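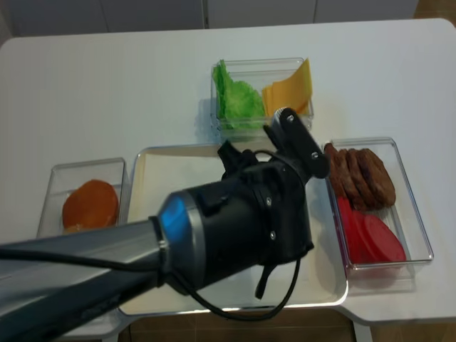 Setting up the Relar burger kit on your own table

I've had the Relar kit from Emberg on loan for 14 days now, and the burger job is the one I'd start with. The booklet wants you to begin with stacking blocks. Skip it! Burgers are more fun, and you learn faster when the parts squash.

Step 1. Lay out your boxes

Put the big tray in the middle, then buns on the left, lettuce and cheese at the back, patties and tomato on the right. Clear boxes are fine, but keep them low so the fingers can get in over the walls. Run the "teach" routine once per box (it took me 20 minutes for the lot, with coffee).

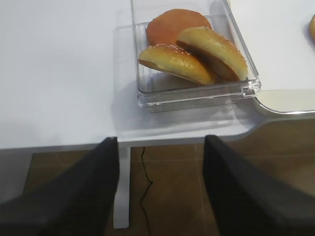 Buns in their box, fingers open.

Step 2. Teach the bun pick first

Go in slow and set the grip to 20 out of the box, then creep up. The default is 60, and at 60 my first bun came out looking like a taco. Save each pick under its own name, or you'll be hunting through "pick_new_new" like I was.

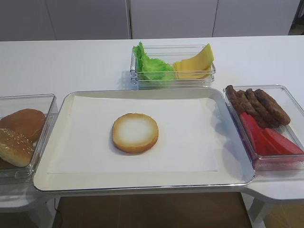 Kulap Kongkaew wrote in after my first post to say the bottom bun should be taught as a separate pick from the top, and that a lower release height keeps it from bouncing. I tried it on the Duangkaew preset and yes, much better. Thanks, Kulap!

Step 3. Reset between runs
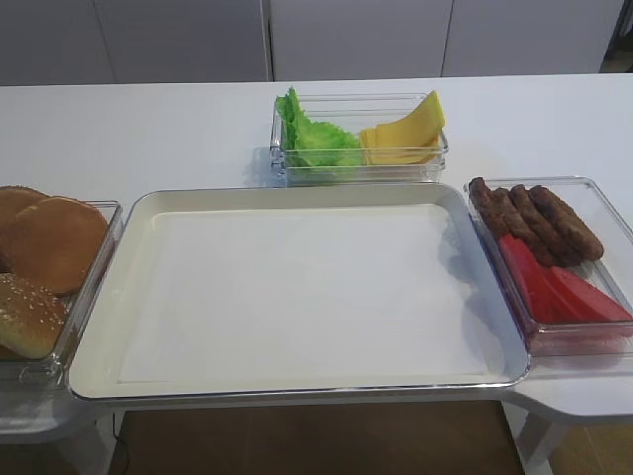 Resetting is where the kit gets a bit annoying, because the Relar software makes you confirm every box before it'll go again. I do mine left to right. Get a fresh sheet of paper flat in the tray, with the rim showing all the way around, then check that the cheese hasn't slumped. Mine likes to lean on the side of its box, so I teach that pick from the top corner.

If you're near Melldale, the Emberg shop there will let you try a kit before you pay for one. Bring your own buns.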